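Bivon Prolcombe Table Review: 11 Months of Leaning On It

2026-10-17

I've been putting this one off because it's hard to get excited about a table. But I keep getting emails asking if I still have the Prolcombe, and yes, I still have it, and I'm typing on it right now with my coffee sitting on the bare wood like some kind of animal.

Quick background. I work at home, I mess with gadgets on the side, and my old table was a hand-me-down with a square edge that left a red line across both forearms if I sat there longer than half an hour. I wanted real wood, a light color so the room didn't feel like a cave, and an edge I could lean on. The Prolcombe from Bivon was $488 when I bought it. It had 1,761 ratings on the store page at the time and I read way too many of them (a surprising number are people complaining about the delivery window and giving two stars to a table they clearly like).

Putting it together

The box is heavy. Get a second person. Mine was Samer Kassab from upstairs, who had the legs on before I'd finished flattening the cardboard. The bolts go into metal inserts, so you can take the legs off and put them back without chewing up the wood, and I've done that once already for a move across the apartment. The hex key in the box is junk and rounded off on the last bolt. Use your own.

The instructions tell you to snug everything up loosely, flip the table, and then tighten. Do it in that order! I didn't the first time and had a rock in one corner that drove me nuts for a week.

The edge

This is the whole reason I'd buy it again. It's rounded over properly, top and bottom, so there's no sharp line anywhere your arms land. I do a lot of fiddly stuff where both forearms are out in front of me, poking at the front of something with my elbows hanging in space, and on the old table I'd be sore by lunch. Here I just forget about it.

The downside is that pens roll off. So do screws. A rounded edge gives them a nice little ramp to the floor, and I've spent more time than I'd like under there with a flashlight. I now use a jar lid for screws and that mostly solves it.

The surface

It's a pale finish, pretty matte, and glare from the window hasn't bothered me. It's also great for finding dark things. Black cables and little plugs stand out on it right away, where my old dark table used to swallow them whole.

Coffee rings wipe off if you catch them the same day. I left one over a long weekend in March and it's still there if you know where to look. I rubbed it with a bit of oil and it went from "ugh" to "eh." There are also some tiny dents near where I sit, from setting down tools harder than I should. If you want something that looks new forever, get a laminate top and don't look back.

Smell-wise it needed a few days with the window open. Not terrible, but I wouldn't put it together in a bedroom the same night you want to sleep there.

Wobble

Front to back it's solid. Side to side there's a little give if you really shove it, and I notice it when I'm scrubbing at something. For typing, eating, or working on a piece of equipment that fills the middle of the table, it stays put. I retighten the bolts every few months and they always take a bit of a turn, so put that on your calendar.

What else I looked at

The Lemaire was the one I wanted at first. It's gorgeous, but it was nearly 700 dollars and the edge is dead square, so that was that. Pitau makes a cheaper one with a folding leg, and my friend Gebremedhin Wako has had his for years and swears by it. I tried it at his place and the top flexed when I leaned on it. If you need to put your table away at night, though, it's the better pick, and he got his for a lot less than I paid.

Gripes

No cable hole, and no place underneath to clip a power strip. I ended up with cables just wandering across the top, and I'm a little too scared to drill into it. Bivon sells a stick-on tray, but it's overpriced for what it is. The felt pads on the feet also came off in the first month — buy better ones before you flip it over.

So would I get it again? Yep, same color and everything. It's a plain table that's comfortable to work at, and mine has a white machine with its front panel hanging down on it about as often as it has dinner.
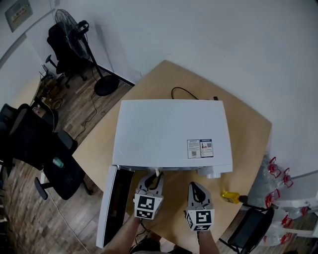

Who should skip it

Anyone who needs to fold it away, anyone who'll lose sleep over a coffee ring, and anyone who needs built-in cable storage. Also, measure your stairwell first. The top comes in one piece and ours barely made the turn.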